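Tuesday, April 1, 2025

Pageant lighting bench, day two. Lyle Escobedo sent over the runway numbers from Hindosel last night and I finally got them into the sheet. Evening gown segment reads 2,319 lux at center stage, swimwear 3,105, and that's way too hot for the sashes – the gold lettering just washes out! I dropped the front wash by about 30 percent in the Imo file and the crown close-up looks a lot nicer (to me, anyway). Lyle wants the sponsor wall brighter, of course. Still need to ask Urkska who's paying for the extra gels. 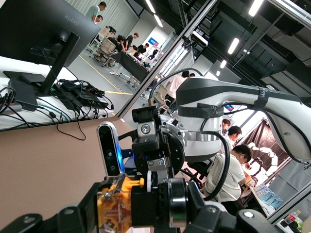
Next up is the Q&A cue, then I'll send him both versions.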